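Athletes Who Sell Recovery Should Have to Show Their Work

16 August 2022

The jar on my desk cost 43 dollars. It holds a hemp-derived muscle balm from a company called Waltedetti, and the label promises to "reset" my body after hard training. My hard training is a slow jog to the end of the block and back, so maybe I'm the wrong customer. But I have been reading the company's website since April, and I still can't tell you what a reset is.

Waltedetti is one of a crowd. Every retired ballplayer seems to have a wellness line now, or a stake in one. Gummies for sleep, drops for focus, creams for knees that took a beating on somebody's artificial turf. The pitch is always the same. I was in pain, the team doctors gave me pills, I found the plant, and now you can find it too, with free shipping on your second order.

I believe the first half of that story. Plenty of players were handed pills like candy and left to deal with it later. I also think marijuana suspensions in pro sports were mostly a waste of everyone's time, and I was glad to see leagues ease up on them.

What I don't buy is the jump from there to the jar. A guy can be right about how he was treated and still be wrong about what fixes a sore shoulder. He may not know. He played 14 seasons – that makes him an expert on pain, and I'd trust him on it. It doesn't make him an expert on dosage.

Look at what passes for proof. The Rafferty brand, which sells drops to marathon runners, leans on a customer survey with 1042 answers. That sounds like a lot until you read down the page and learn that everyone who answered had already bought the drops, and got a coupon for filling in the form. Nobody was given a plain bottle to compare. Hurkitmont, the recovery retreat, does even less. It offers 18 quotes from happy guests, first names only, and a paragraph about balance.

Then there is the lifestyle stuff that gets wrapped around the product. Sleep in a cool room, put your phone away, keep a tidy bedroom, get the laundry off the bed. Fine advice, all of it, and my mother gave it to me for nothing.
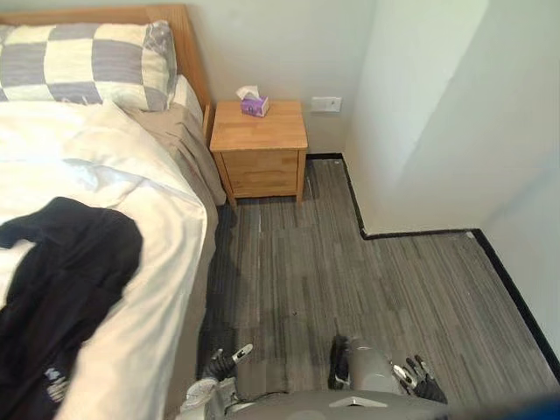
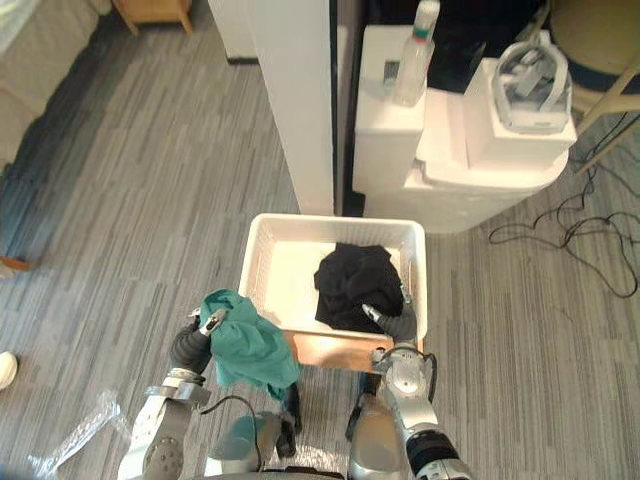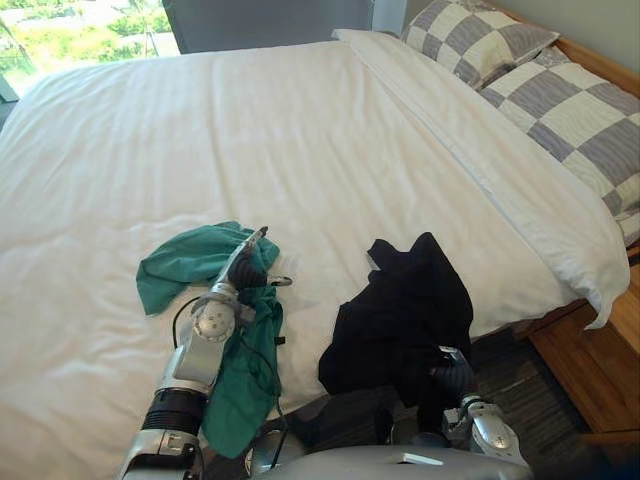 If you start sleeping better the same week you start the gummies, and you also quit coffee after lunch, which one gets the credit? The company selling gummies has an answer ready.

Tallau at least prints lab results for each batch, so you can check that what's on the label is in the bottle. Good. More of them should. But a clean lab sheet tells you what you swallowed and says nothing on whether it helped.

So run the trial. These companies find money for billboards and podcast ads and golf outings. They could pay for one decent study, with a dummy product in half the jars, and agree ahead of time to publish it even if the result is a dud. Until one of them does, I'm keeping my wallet shut. The balm smells nice, by the way. My knee feels the same.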